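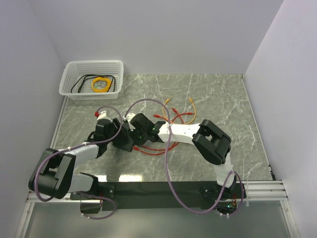 Mar 15, 2022

Sound mix on the Zilleck short, second pass. I had the whole morning on the kitchen scene and came out of it with less than I'd hoped, though the dialogue is now in decent shape and I can hear every word on the small speakers (the big ones flatter everything, so I've stopped trusting them for speech). The room tone we recorded in December has a hum under it that I didn't notice on the day, and it comes and goes with the cuts, which makes the edit sound far choppier than it is. I want a new bed for it, something dead and steady. While I'm moaning, could we all coil cables the way the yellow one in the white basket is done, a neat tight ring with the turns lying over each other? I spent far too long last week picking apart a knot the size of a cabbage.

Anyway, the hum. I tried a narrow notch at 50 and it helped the wide shots but did nothing for the close ones, so there must be more than one thing going on. Probably the fridge. I'm sure we switched it off for the first half of the shoot and then forgot, because takes from before lunch are clean as anything. So one option is to steal tone from the early takes and lay it under the lot. I made a loop from take two and it holds up until she puts the cup down, where you can hear the join if you know it's there. Needs a longer crossfade. Have left the session with the loop muted so you can compare.

Music next. The Madard cue is lovely and I still think it's in the wrong place! It comes in on her face, so we're told she's sad a good two seconds before she gets to be sad. I slid it back to start over the empty hallway and it was so much better I played it three times. The trouble is that the tail then runs into the doorbell, and the doorbell has to land in silence or the joke dies. Could fade early. Could also ask for a shorter version, but I'd like to try the fade first as it costs nothing.

Footsteps: 93 separate events on the track, and I'd guess a third of them are not needed. I took out everything under the party scene and didn't miss any of it. Kept the stairs. The stairs are great.

Levels for the festival copy - the Betancur people want it quieter than I'd normally go, and the car scene is the one that breaks their limit. I pulled the engine down and left the voices alone. It does feel a bit smaller now. Would like another pair of ears on that one, preferably somebody who hasn't seen the film, if such a person is left in the building.

The reverb on the phone call is still wrong. Too pretty. I ran it through the old Zundetti box and cut everything below 700, and that got me a nasty little voice that sounds properly far away, but now the breaths stick out. Manual job, I think, one breath at a time.

Still to do:
loop crossfade, kitchen
Madard cue, early fade before the doorbell
breaths on the phone call
check reel two for sync, the lips looked late to me from the bus onwards
export and label it properly this time (last one went out as "final final b", my fault)

Session saved as version 49. Please don't open 48, it has the broken tempo map in it.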